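厨房里的粒料 课程讲义
第2讲 舀与倒:干粒料的分装和计量
Flonton 烹饪学习室 2022年8月修订

上一讲讲了怎么挑、怎么存,这一讲终于可以动手了!我自己最喜欢这一讲。东西少得不得了:一只装料的金属碗,一把木勺,一个白托盘,一只小金属杯。会用勺子的人都觉得自己会舀米,等到连舀几勺、杯里的量却忽多忽少的时候,课就真正开始了。
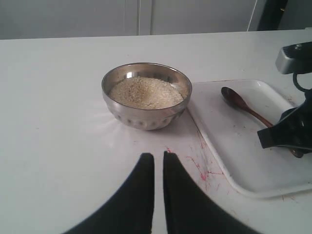
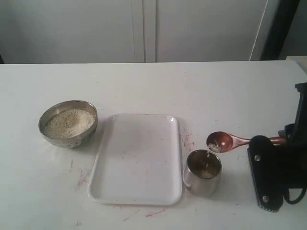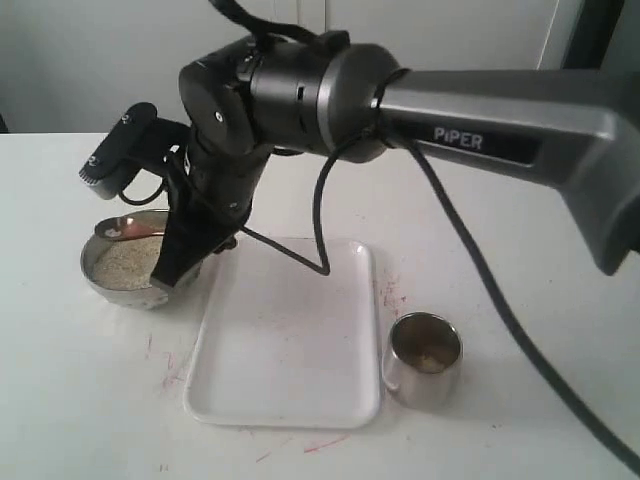 一、先把词说清楚

讲义里说“粒料”,指的是生米、小米、芝麻、藜麦、绿豆、干薏仁这一大类:干的,一粒一粒分开的,能流动,又能堆起来。面粉、淀粉、糖粉归“粉料”,放在第4讲,脾气完全两样,今天先别想它们。

粒料有意思的地方就在于它夹在两种状态中间。倒的时候它像水,会流,会顺着勺沿往下淌;停下来它又像固体,能堆出一个小山包。水绝对堆不起来,石头绝对淌不下去,一把米两样都会。请大家课前在家里随便抓一把米,从手指缝里慢慢漏到盘子上,看它堆成什么样。就看着,看一分钟,很好玩。

几个后面反复用到的词:

休止角:粒料自然落下堆成的小山,山坡和桌面之间的夹角。坡越陡,说明粒与粒之间越“抓得住”。圆滑的料坡缓,粗糙的、长的、受潮的料坡陡。

松装:轻轻倒进去,不碰不摇。

振实:倒进去以后在桌上顿几下,料面会往下沉一截。

平勺:舀起来以后用直的东西沿勺口刮平。

尖勺:舀起来不刮,上面带个小山头。

余料:该出去而没有出去的料,粘在勺窝里的,卡在杯底的,躲在托盘角落里的,都算。

二、为什么用体积量的时候老是不准

菜谱里写“一杯米”“两勺芝麻”,量的是体积。可我们心里想要的往往是重量。这两件事之间隔着空气。

水就省心多了。常温下一升水差不多就是一公斤,查表的话二十五摄氏度时是997克,怎么倒都是它。米呢?米粒和米粒之间有空隙,空隙里全是空气,你量的那一杯里有一大块是空气!倒得急、倒得缓、顿没顿过杯子,空气的多少都在变,杯子里的米也就跟着变。

所以同样是满满一杯,松装和振实的两杯放上秤就能看出差别。课上每个人都要亲手做一遍,把数字写在自己的记录纸上。我不在讲义里给答案,因为大家用的料不一样,颗粒长短不一样,结果也不会一样。

勺子的问题更大。杯子至少有个口沿可以刮平,尖勺上面那个山头全靠休止角撑着,手抖一下就塌掉一边。勺子越浅,山头占的比例越大,误差也就越大。木勺的勺窝一般都偏浅,拿来练习再合适不过,因为它一点都不帮你遮丑。

有同学问那为什么不干脆用秤。当然可以用秤!第3讲整讲都是秤。可是秤告诉你的是结果,手上的动作得自己练。动作稳的人用秤也快,加两下就到了;动作不稳的人对着秤加一点、舀回去一点,再加一点,料在碗和杯之间来来回回,桌上撒得到处都是。

三、工具

料碗

宽口、圆底、壁略微外张的最好用。宽口是给勺子留转身的地方。不锈钢碗我很推荐,内壁光滑,粒料不挂,洗完一擦就干。外壁有没有花纹随意,有锤纹的拿起来手感会好一点,我自己就偏心这种。

碗里的料装到离碗沿稍低一点就够了。装得太满,勺子一插进去料就从另一侧溢出来;装得太少,勺子老是刮碗底,声音难听,勺窝也吃不满。

木勺

木勺轻,碰金属碗的声音闷闷的,很舒服。勺柄细长的好控制角度,短粗柄的适合力气大的搅拌,今天用不上。新勺子买回来,先用指腹摸一遍勺窝,有毛刺的拿细砂纸顺着木纹打一打。Utora 那批练习勺我们已经打磨过了,可以直接用。

木勺必须干透再用。勺窝里只要有一点潮气,细小的粒料就会粘上一层,越小的越严重,芝麻尤其。洗过的勺子至少晾一夜,立着晾,勺窝朝外。

接料杯

小的圆筒形杯子,直壁,口要开。直壁的好处是料面高度和体积成正比,眼睛容易估。口窄的瓶子留到后半段配漏斗用。金属杯的杯底比较暗,刚开始倒的时候看不太清料有多少,这时候耳朵就派上用场了,第五节细讲。

托盘

放在碗和杯之间。它有三个用处:放勺子,接掉下来的粒,让你看见自己掉了多少。最后一个用处是我最看重的。白托盘用久了会有擦不掉的淡印子,不影响使用,洗干净、擦干就行。上面要是有上一种料留下来的碎屑,一定先清掉,不然你分不清哪些是这一轮掉的。

托盘要有一圈凸起的边。没有边的平板,粒料一滚就下桌了。

四、摆位

摆位这件事,怎么强调都不嫌多。用右手的人,从左到右:碗、托盘、杯。用左手的人反过来。勺子出了碗,整段路都走在托盘上空,掉下来的东西有地方去。

碗和托盘之间尽量不留缝。有缝,粒料就专门往缝里掉,这一点请相信我。杯子贴着托盘的另一侧放,也可以直接放进托盘里,第一次上课的同学建议放进去,熟练以后再挪出来。

三样东西离自己的身体远近差不多就好,不必排得像尺子量过一样。坐着操作的话,手肘要能离开桌面。很多人喜欢把手肘撑在桌上,以为这样更稳,其实手腕被锁住,倒料的时候只能翻手掌,一翻就翻过头。

桌面最好是浅色、光滑、没有接缝的。浅色桌面碰上浅色的米,掉几粒确实不好找,可以侧着头贴近桌面看,粒子会有小影子。深色的料就一目了然了。

五、动作

整个过程分成四段:插入、提起、平移、倾倒。请不要一上来就连着做,先一段一段地来,每段做到自己觉得无聊为止。

1. 插入

勺头斜着进,勺尖先入料。别垂直往下戳,也别贴着料面平推。斜着插进去,走一小段弧线,让料自己爬进勺窝。这个动作有点像用小铲子挖沙,手腕要带一点点转。

从料堆的高处下勺比从边上下勺容易吃满。舀过几勺以后中间会凹下去,这时候把碗轻轻转一转,或者用勺背把周围的料往中间拨一拨。

2. 提起

提起来先停一下。就停在碗口上方,让站不住的粒子自己滚回碗里。这一停值千金!撒在外面的粒子,一大半都是因为少了这一停。停的时候手不要动,看着山头,等它不再掉粒了再走。

要平勺的话,就在这个位置刮,刮下来的料直接回碗。

3. 平移

勺口保持水平。眼睛看勺,用余光看杯。走直线,不要在空中画弧,也不要越走越高。高度比杯口高出一点就好,过高了后面倒的时候粒子落得远,弹得也远。

速度随意,均匀最要紧。起步和刹车最容易掉料,开始的时候慢慢加速,快到了慢慢减速,跟端一碗满满的汤走路是一个道理。

4. 倾倒

勺头到了杯口上方,先对准,再倾斜。倾斜要慢,慢到你能看清第一粒从哪里出来。粒料会在某个角度突然开始流,之前一动不动,过了那个角度就哗地下来一股。这个突然开始的角度和前面说的休止角是亲戚,料不同,角度也不同,每换一种料都得重新找手感。

找到那个角度以后就停在那里,让它自己流,流成细细的一线最漂亮。流量小了再加一点点角度。倒的时候勺尖放在杯口中心,不要靠着杯沿,也别敲。

用耳朵。粒料落在空的金属杯底,声音清脆,像小雨打在铁皮上;铺满一层以后声音马上变闷,再往后是沙沙的。练熟了,闭着眼睛都能听出杯子里大概到了哪里。我第一次听出来的时候高兴得跟旁边每个人都说了一遍。

倒完,勺子在杯口上方完全翻过去,停一下,再收回来。粘在勺窝里的余料可以用手指在勺柄上轻轻弹一下,只弹一下。

六、课堂练习

练习甲 找坡

在托盘上方一掌高的地方,把一勺料慢慢倒成一个小山。从侧面看它的坡。再倒一勺在同一个位置,看山是变高了还是变宽了,坡有没有变。画下来,画得丑没关系。然后轻轻敲托盘边,看坡怎么塌。

练习乙 连舀

从料碗往杯里连续舀20勺,杯满了就倒回一个空碗里接着来。全部用平勺。每一勺单独称重,记下来。做完以后看最大的那勺和最小的那勺差多少,再看后一半是不是比前一半稳定。多数人都会在中段忽然变好,到结尾又因为手累变差,自己的曲线长什么样,画出来看看。

练习丙 尖勺对平勺

同样的料,尖勺和平勺各舀几次,分别取平均。两边的平均值有差距很正常,请重点比较两边各自的波动。把“哪一种更准”和“哪一种更多”分开写,这两句话每一期都有人混在一起。

练习丁 细流

只练倾倒。一满勺,尽可能慢地倒完,中间不能断流。同桌帮忙计时。断了就重来。这个练习大家玩得最疯,教室里会突然安静下来,只剩下沙沙的声音。6月那一期有位同学倒到一半打了个喷嚏,于是我们全体休息了一会儿,找米。

练习戊 换料

把料换成另外一种,重新做乙。先不看记录,凭感觉写下你认为会更难还是更容易,再做。圆粒的豆子会从勺尖成串地滚出去,长粒的米会互相搭着,芝麻小而轻,容易粘。手要跟着料变。

七、一道算账题

Nuter 的大袋粒料,拆袋后倒进几只料碗,净重合计2,520克。现在要分给小组,每组一份,分完为止。请大家自己定每份的重量,然后回答:

要是全程用勺,每份大约需要几勺?拿你在练习乙里的平均值来算。

每一勺都有上下波动,一份里面勺数越多,总量的相对误差会变大还是变小?先猜,再拿自己的数据验证。

如果你的每一勺都习惯性地偏多一点点,最后一组会发生什么?

第三问特别重要。有大有小的误差,舀得多了会互相抵消一部分;总往一个方向偏的误差却会一勺一勺攒起来,攒到最后一组那里爆发。前面每组都高高兴兴多拿了一点,最后那组看着空碗发呆。解决办法也简单,分到一半的时候称一次剩下的料,和应该剩的数字对一对,早发现早调整。

八、常见毛病和怎么改

勺子吃不满。多半是插得太浅,或者总在同一个坑里舀。转碗。

山头一路掉。提起来没有停。回到第五节第2段,单独练。

一倒就全下去。倾斜太快,或者勺子在杯口上方离得太高,手心里着急。把杯子换成口宽一些的,先把流慢下来,再换回小杯。

料弹出杯外。高度的问题,勺尖往下放。硬的豆子尤其会弹,杯底先垫一层料就好得多。

余料多。看看勺子潮不潮。不潮的话,就是翻勺没翻到底。

每一勺都不同。先别急着改手,检查一下你刮平用的东西直不直。有一期用的是旧尺子,边上缺了一小块,害得大家怀疑了半天自己。

手酸。握得太紧了。勺子加一勺米能有多重?拇指和食指轻轻捏住,其他手指垫在下面,够了。

越舀越快。这个我也有!舀顺了就会飘,建议每做几勺放下勺子,看一眼托盘。托盘上的粒子突然多起来,就是该慢下来的时候。

九、收尾

掉在托盘里的料,干净的话可以归回去:拎起托盘的一角,让料滑向对角,对准碗口慢慢倒。托盘的圆角在这时候就像一个小小的倒嘴,非常好用。掉到桌上的,另外收一个碟子,不要和料碗里的混。

碗、杯用清水洗,立刻擦干。托盘角落里最容易藏粒,用干的软刷扫一遍再洗,先沾了水就粘住了。木勺冲一下,别泡,布巾吸干,立着放。

桌子最后擦。先用干布往一个方向推,把粒子推到桌沿用手接住,再用湿布。地上也请看一眼,干豆子踩到会打滑。

十、回家做的

家里的米桶旁边如果有一只固定用来舀米的杯子,请给它做一次“体检”:松装一杯称一次,振实一杯称一次,按你平时的习惯再舀一杯称一次。看看你平时的习惯更靠近哪一头。把三个数写在一张小纸条上,贴在米桶盖子里面。以后煮饭水多水少,心里就有数了。

记录纸带到下次课来。有做得特别奇怪的结果请一定带来,奇怪的结果最值得大家一起看。

想多读一点的,教室书架上有一册 Hordiienko 练习簿,里面“缓倒”那几页的手部示意画得很细,可以借,翻到折角的地方就是。

下一讲:秤。请自备一样家里常吃的干粒料,装在能盖紧的容器里,一小碗的量即可,带壳的花生不算。

附:课堂记录纸项目

料的名称,颗粒形状(圆、扁、长),干燥程度的主观感觉

勺:平勺或尖勺;勺窝深浅

每勺重量,按顺序填,不要涂改,写错了划一道线再写

托盘上掉落的料,收工时一起称

倾倒时有没有断流,断在开头、中间还是结尾

声音什么时候变闷(凭耳朵,写第几勺)

自己最满意的是哪一勺,当时手上是什么感觉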